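Robotics Club Takes On the Laundry

I stopped by the Leler robotics club one evening in April, and wow, folding clothes is hard! The students picked red sports gear for their big project, shorts and all. 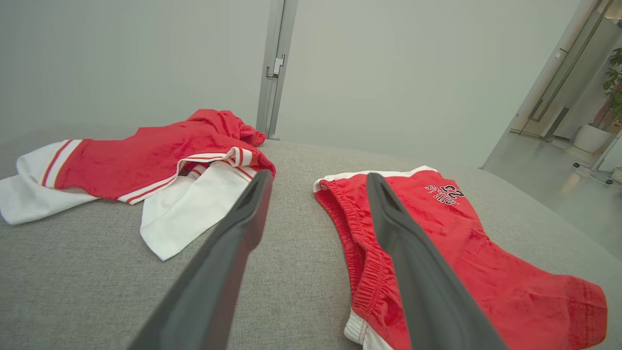 What's next

Salamatu Nartey told me they've logged 144 tries so far and want 280 before the Edirberg meet. 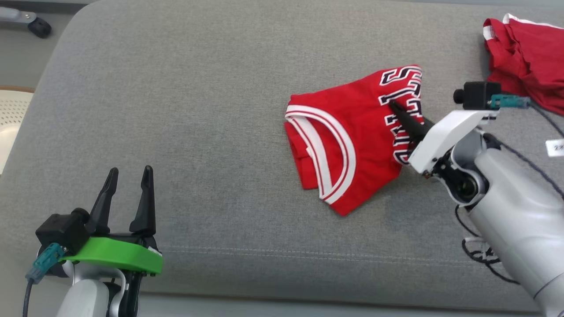 She'd love to add towels too (I offered mine). Drop in any evening after six, the club's happy to have company!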